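Workshop notebook, September
Adhesives and finishes bench, Westcombe building

Subject: Hide glue open time and joint strength in maple, second series

Entry opened 8:40 a.m.

The first series was set aside after the humidity log showed a gap overnight. All joints in the present series were cut from a single board, supplied by Clindari, and conditioned in the small cabinet before gluing. The board was flat-sawn, with some curl near one end. The curled section was not used.

Glue was prepared from the Rinaldi granules, lot on the lid of the jar, soaked in cold water until soft throughout and then warmed in the double pot. The pot thermostat runs high. The dial setting was therefore ignored and the temperature taken with the glass thermometer, which was left in the pot for the full session. Readings were entered on the blue sheet every ten minutes. On two occasions a skin formed and was lifted off with the paddle and discarded. No water was added to make up for the loss on the first occasion. On the second a small amount was added from the kettle, and the joints made after that point carry a pencil tick on the end grain.

Open time was tested at three intervals: immediate closure, thirty seconds, and ninety seconds. The bench was warmer than expected by mid-morning, and the ninety-second joints had plainly started to gel before the halves were brought together. They were clamped all the same, in accordance with the plan. Colleagues repeating the work in winter should expect a shorter working period unless the wood is warmed first. We have not tested warmed wood here and make no claim for it.

Clamping was done with the screw clamps from the lower rack. The spring clamps were tried on one joint and gave uneven squeeze-out along the length, so they were returned. Squeeze-out was left to rubber and then peeled with a chisel. Washing it off with a damp rag, as was done in the first series, appears to leave a size on the surface that shows under shellac. This was visible on the earlier samples under the lamp and should be recorded as a finishing fault, separate from the strength results.

11:20 a.m. Pot turned down. Remaining glue strained and put in the refrigerator in the covered jar. It may be reheated once. After that it should be discarded, whatever its smell.

Shear results will be taken on the lever press after a full cure. For reference, the highest value in the earlier series was 2000 pounds per square inch and the lowest 725. The low value came from a joint with a visible dry patch at one corner and would ordinarily have been rejected before testing. It was retained because the rejection rule had not been written down in advance. The rule is now as follows: any joint showing a continuous dry line on either face is marked, photographed, tested, and reported in its own column. It does not enter the mean.

The press was checked against the proving ring before the session. The gauge reads to 4000 and is most reliable in the middle of its travel. The needle sticks slightly on release and should be tapped down to zero between samples — a habit that was not followed consistently in the earlier series and may account for part of the scatter.

1:15 p.m. Shellac comparison begun on the offcuts. Two cuts were mixed from the Nendenum flakes, one light and one heavy, in the brown bottles. The light cut took three coats before any build could be felt. The heavy cut built quickly but dragged on the second pass, and ridges remained at the pad turnaround. The light cut is preferred for the display pieces. For the insides of drawers and other surfaces not normally handled, a single heavy coat may be adequate, and it saves a good part of an afternoon.

Sample 57 was dropped during marking and has a bruised corner. The glue line was examined with the hand lens and seems sound. It remains in the series with a note.

Outstanding: replace the pot thermostat; order brush cleaner; relabel the second shelf of the conditioning cabinet, where old and new codes are mixed. The blue sheets are to be copied into the bound book before the press session, in ink, with corrections struck through once and initialed.

3:50 p.m. Bench wiped down, clamps racked, cabinet door checked. Joints are to stay in the clamps overnight.
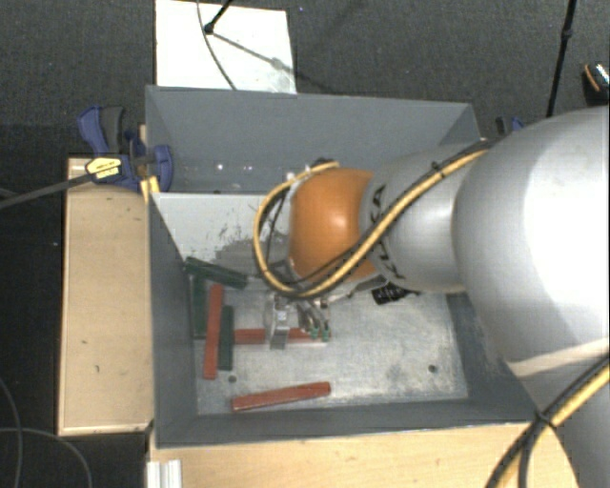
The cabinet is to be kept closed until morning except for the humidity reading, and that reading should be entered on the same sheet as the others. If the paper in the recorder runs short, the spare roll is in the drawer under the press.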